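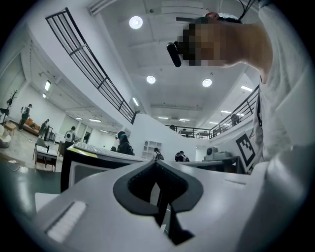
Jiahui Zeng asked in the first week who would answer for a tray that the robot packed wrong, the person at the table or the person who taught the motion. She asked it before anybody had asked how to switch the thing on, and we have put the answer into this section, at 4.5.

4. Working a shift with the hand-held gripper

This section is for the staff of the Cundine packing floor who are changing from hand packing to teaching. It supposes that you have read section 3 (Charging and storage) and that your name is entered in Jurnora, the shift program. If your name is not there, stop and speak with your shift lead. You can't record without a name.

4.1 What changes in your day

Before, a packer at Cundine filled trays for the full shift. Now a part of the shift is teaching time. You do the same work with the gripper in your hand, and the movement is saved for the arms on the Frandsen line. Your pay grade stays the same in teaching time. The tray target doesn't count in this time, and the shift lead may not ask you to make up the trays later.

One teaching block is 32 minutes. After each block you have a pause, and you take it also when you don't feel tired. The longest teaching time in one shift is three blocks.

4.2 Before the first block

1. Sign in to Jurnora and choose "Teaching". Do not choose "Packing", or your trays will be counted for the old target.
2. Take the gripper with the number that Jurnora shows you. The grippers are adjusted one by one and should not be exchanged between tables.
3. Close and open the jaws five times with nothing between them. The movement must be smooth. If it catches, put the gripper in the red box and take the spare.
4. Wipe the pads with the dry cloth. No spray.
5. Adjust the strap so that the weight lies on the palm and not on the thumb.
6. Put the tray and the parts inside the taped lines on your table.
7. Say to your neighbors that you are starting. A nod is enough if they know you.

Note: Left-handed staff can turn the strap. The screw is under the handle and the small key hangs at the tool board.

CAUTION: Do not hold the gripper by the jaws when you carry it. The fingers can be pinched even when the power is off.

4.3 During the block

1. Press the green button one time and wait for the short tone.
2. Take the part, place it, open the jaws fully, and go back to the start line. This is one cycle.
3. Work at the speed you would have in the middle of a normal morning. Some of us worked very fast in November to make a good impression, and the arms learned to throw the parts. Please don't do this.
4. If a part falls, leave it and finish the cycle with an empty hand. Then press the yellow button, which marks the cycle as bad.
5. If somebody speaks to you, you may answer. Only the motion is used for teaching. When the talk takes longer, press green again to pause.

Note: A bad cycle is not a mistake of yours. In the first week Leonie Kettler marked 38 bad cycles in one shift, and her recordings were afterwards the most useful of the group, for she had marked them so exactly.

CAUTION: Stop at once if you feel pulling in the wrist or a cold feeling in the fingers. Report it the same day. Do not change to the other hand to finish the block.

4.4 After the block

1. Press green, wait for the long tone, and lay the gripper in its holder with the jaws to the wall.
2. Look at the list in Jurnora. Remove every cycle you don't want to give. You need not write why.
3. Press "Send". After this the list is closed, and changes go only through Girkum support at extension 183.
4. Move your arms and shoulders. The sheet with the exercises is at the tool board.

4.5 Who answers for what

The person who taught a motion doesn't answer for what the arm does with it later. A wrong tray from the Frandsen line is written to the line, with code 82, and never to a name. Recordings may not be used to compare staff or to decide about hours. Jiahui Zeng found the first version of this paragraph too soft, and she was right, so the words "may not" now stand where before we had "should not".

The person at the table still decides if the arm runs. You can stop it with the red handle at any time, and the shift lead must hear your reason before it is started again.

4.6 If you don't want to teach

Tell your shift lead before the plan for the next month is closed. You will stay in packing or go to checking, with the same grade. For changing back later, see section 6.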